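About Gimix

Small parts, sorted. That's pretty much the whole job. We started in a back room in Stodthorpe with 3 shelves and a lot of mixed up screws, now we're in a proper unit out at Brorley. Still plenty of screws.

Customers send us their jumbled stock, we sort it, count it, label it, send it back. Jobs of up to 500 lines, bigger ones by arrangment. Last May we closed out number 869.
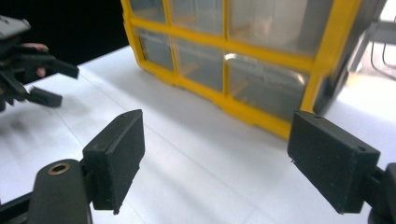
Yellow parts organizer on the white sorting table

Every job gets its own table space and its own organizer. No mixing between customers, ever. Odd pieces go back in a separate bag, marked.

Most work comes from repair shops and model makers. Also the Benítez hardware stores, all their loose fixings, 468 lines at last count and growing.

Want a price? Send a rough list and the total weight. Drop offs at the Brorley unit, mornings are best, ring teh side bell.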